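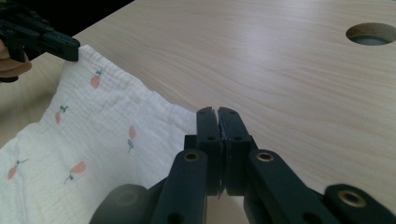
Muslin and the tricks people sell for keeping it smooth

I have read a lot of advice on muslin, and most of it seems to come from people who own one square and never wash it. The claim I see most is that a good shake and a flat surface will take the creases out. Try it with a white one printed with small pink flowers, spread over a pale wooden table, and see how crinkled it stays. Smoothing by hand moves the wrinkles around. If you want a flat cloth, you need an iron and a bit of damp, and I'd ask first whether you want a flat cloth at all.

Vinegar in the rinse. Wenche Lundgren swears by it for softness. I washed one of mine with it and one without, and couldn't tell which was which by feel. Skip it.

Fabric softener. Worse than skipping. My drying cloths stopped drying.

Folding. Fold in half, then in half again, and stop there. The tight little rolls look nice in a drawer until you need the one at the back. Line up the corners first and let the middle do what it likes. Muslin is rarely cut square, so if the edges don't meet, leave them.

Special storage boxes. Ornent makes one with dividers. A shoebox holds the same pile.

Ironing. Medium heat, cloth still slightly damp, printed side down. I only bother for 2 of mine, the ones that go over bread when there's company.

Updated Mar 26, 2019: Chenxi Yao wrote to say that line drying in wind beats the iron. I tried it in my yard and got a crinkled cloth with a peg mark in it.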